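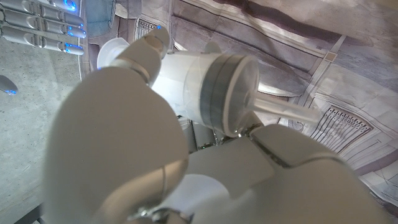 The owner of the Baloyi bakery in Tuseck starts work at two in the morning, and she has no plans to change that. "Bread takes the time it takes," she says. "If I come in at four, the rolls are late and people go elsewhere."

She bakes 400 rolls on a weekday and 500 on a Saturday. Most are plain white. She tried a seeded roll last June but dropped it after a month. "People said they liked it, then bought the white one."

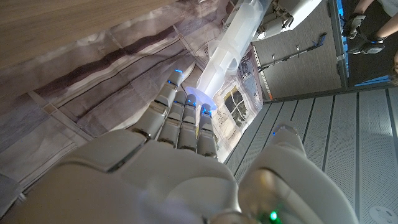 Flour is her biggest worry. She used to buy from a mill at Etow, which has closed, and the new flour soaks up more water. "I had to learn my own recipe again," she says. The first batches were too stiff and went for breadcrumbs.

She would like to take on an apprentice - someone local, if possible - but the hours put people off. Her last one left for an office job in Pralteo. "He still comes in for his rolls."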